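Seltavgate forum > Manipulation software > Stakex grasp planner in sim, is anyone getting real numbers?

Urico_dad
Dec 16, 2018

I've been running the Stakex planner in the kitchen sim since June and I'm about ready to drop it. The release notes claim it handles spheres without tuning. My setup is the green ball with the pale board and the dark wood behind it, wrist camera view, default controller gains. Two views from the same setup:

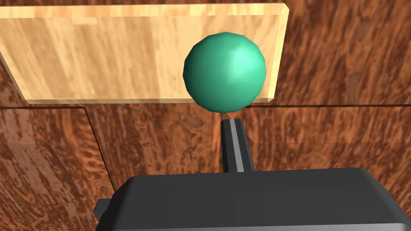
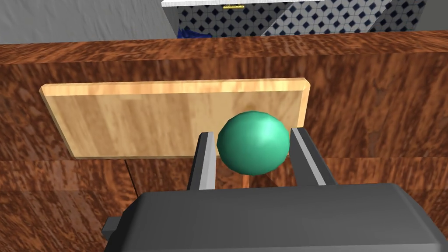 The second one has the ball between the fingers, and the planner logs a stable grasp for that kind of contact. I don't buy it. Stable according to what? The log prints a score and no contact forces.

flatgrain
Your ball mesh is low-poly. If the collision shape is the same mesh, you are grabbing a bunch of little flat faces, and of course the score comes out high. Swap the collision shape for a true sphere and run it again before you blame Stakex — or praise it.

Urico_dad
Collision shape is already a primitive sphere. Only the visual mesh has facets. I checked that back in the summer.

nullspace52
Then what friction value? Half the grasp results posted here are somebody's friction setting. I ran 1000 grasps at the default and nearly all of them held. I cut the friction down and the planner kept giving me the same scores while the ball squirted out. It doesn't read the value at all as far as I can tell.

pgain
Disagree. It does read it, but only at startup. If you change friction through the scene file after the planner node is up, you get the old number. Restart the node.

nullspace52
I restarted it. Five times. Same scores.

pgain
Post your launch file then. Mine responds fine on version 8.

flatgrain
Not sure either of you is testing the planner. With the stock gripper controller the fingers are position controlled, so they close to a width and push as hard as the sim lets them. Put a force limit on it and see how many of those grasps survive. The Nazarenko controller fork has one.

Urico_dad
I tried the Nazarenko fork and it fights with the perception node over the clock. Every pose estimate comes in stale. Has anyone run the two together on version 8 without patching?

pgain
I patched it. Two lines in the time sync. I'll dig it out tonight.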